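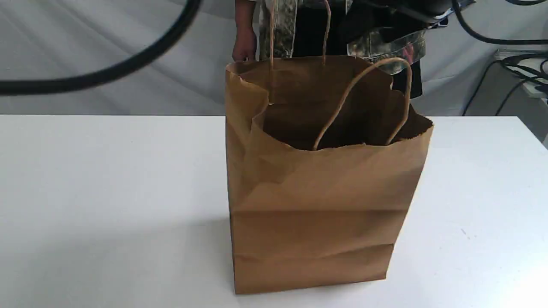 Photo: Benedetta Villa / Sirnosstead Robotics Workshop

How to show a bag packing task on an open day

In our workshop in Sirnosstead we receive visitors two times in the year, in spring and in July. The last open day was on Apr 28, 2019, and about 100 people came, many of them families from Zustham. We showed a task that everybody knows from the supermarket: putting things in a paper bag. After the visit several teachers wrote to us and asked how to prepare the same thing, so I wrote down the steps. I suppose that you already have two arms which you can move by remote control or by a program, and a table between them.

What you need

A white table without drawers in the front. Paper bags of plain brown paper with twisted handles, more than you think. A few light objects to pack. A piece of gray or white cloth for behind the table. Tape for the floor. One person who operates, and one person who stays at the table and speaks with the visitors.

Step 1. Prepare the bags

Open each bag in the morning and not in front of the public. Put your arm inside down to the bottom and press the corners out with your fist, then put the bag on the table and look if it stands alone. A new bag wants to close itself again along the folds. We leave them open for 40 minutes before we start, and this helps a lot. Do not try to make the paper flat again. Wrinkles do not disturb the arm, only the shape of the mouth is important.

Step 2. Find the position

Put the bag on the place where both arms can reach it, and make two small marks with pencil at the front corners of the base. When a bag is changed, the new one goes on the same marks. Turn it so that one handle is at the back and one at the front. The back handle should stand up. The front handle is the difficult one. If it lies across the opening, the gripper may catch it on the way in.

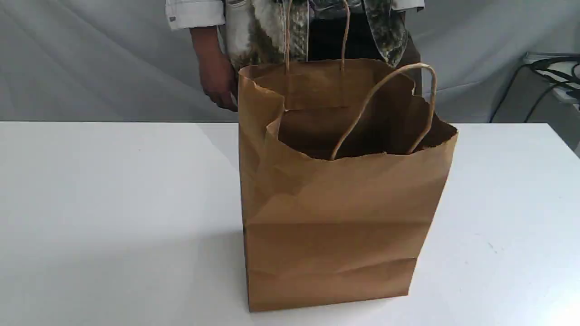

Bag standing open, with the front wall lower than the back wall.

If the front wall is a little low, leave it so. Visitors can see better inside, and the operator too. If a side corner has fallen in, push it out again from the inside with two fingers.

Step 3. Decide who stands where

The helper stands behind the table with the face to the visitors. Loose sleeves must be closed or rolled up, and long necklaces go in the pocket. Before the helper brings a hand near to an arm, he or she says "hand" in a loud voice, and the operator stops and answers "stopped". We practiced this the evening before until it was boring. The stop button is with the operator at all times, also in the pauses.

For the visitors we put tape on the floor, one big step away from the table. Small children like to put their chin on the table edge, so please ask one parent to stay with them.

Step 4. Show the camera view

Before the first packing we put the picture of the wrist camera on a big screen. Let people look at it for some minutes. They wave, they point, and they understand that the robot looks from a very different place than we do. It is also a good moment to explain that the fingers of the gripper are always in the picture and hide a part of the object.
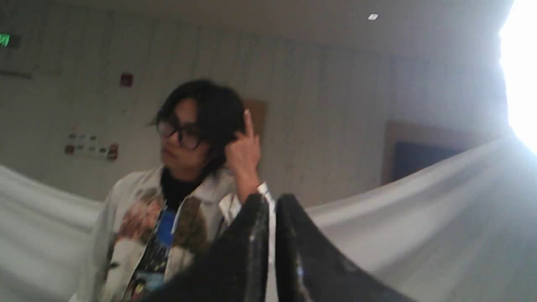

View from the wrist camera, gripper fingers in front.

Step 5. Pack the bag

Begin with one object only. The helper holds it out horizontally, not too strong, and waits. One arm comes to the object and the other one can take care of the bag. Close the gripper slowly. When it holds, the helper opens the hand and takes it back the same way it came. Then move up first, sideways second, and down into the bag last. Release near the bottom. An object which falls from high can push the bag over, and then you must begin again with Step 2.

For plastic containers choose light ones with a cap that is well closed. We do not fill them. Glass stays in the cupboard.

When the arm leaves the bag, go straight up and watch the cables. They must hang in a loop with enough length for the highest position, and no loop should pass over the bag.

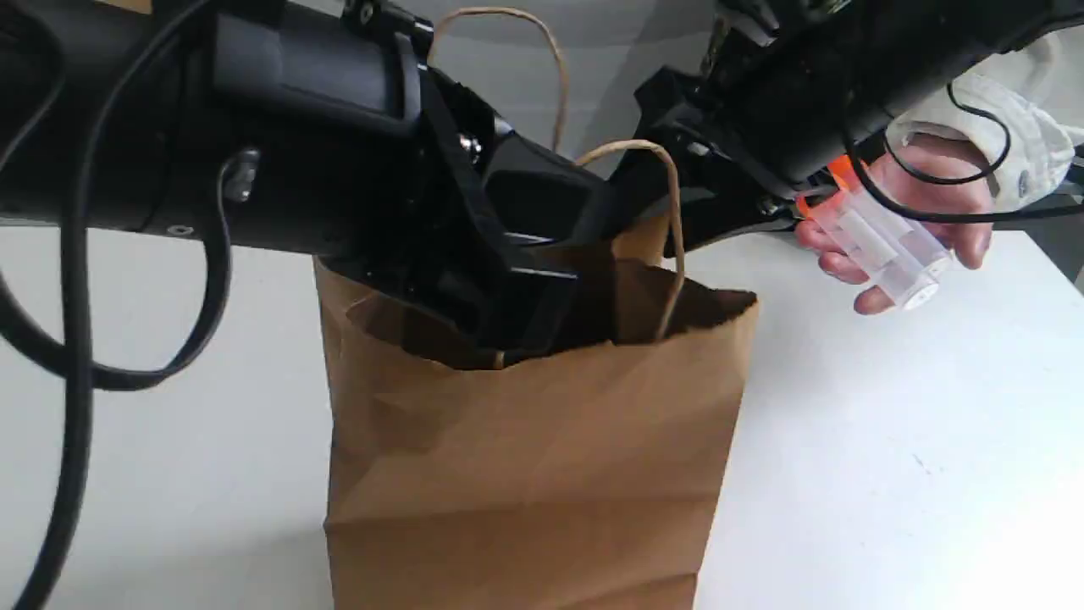

How many visitors can watch one round?
Twelve is comfortable with one table. With more people, the ones in the back see only the screen, and it is better to make a second round.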